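**Grutivier finger kit, 3 months in**

Rating: 4 out of 5

I bought these fingers to replace a worn pair on our small pick-and-place cell. Before touching the real arm I set everything up in Relus, our simulator, with the Dresow model of the gripper and a pegboard table.

The mounting plate went on with four screws. The manual is two pages and skips the torque value, so I used the one from the old set. Zeroing took most of a morning. Close the fingers fully, save the offset, open them, then check again - mine drifted until I retightened the lower one.

Since then the cell has logged 2,764 cycles. I wipe the pads when I change parts and check the screws every October and spring shutdown. The pads are wearing evenly.

My complaint is the width. The fingers are chunky, and they block neighboring parts if you pack the table too tight. Leave extra room in your layout.
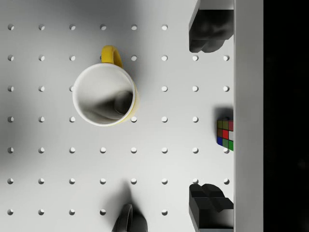 *Overhead view in simulation: cube between the fingers, yellow mug off to the left.*

Bošković sells a slimmer set, but it costs more and I haven't tried it. I'd buy these again.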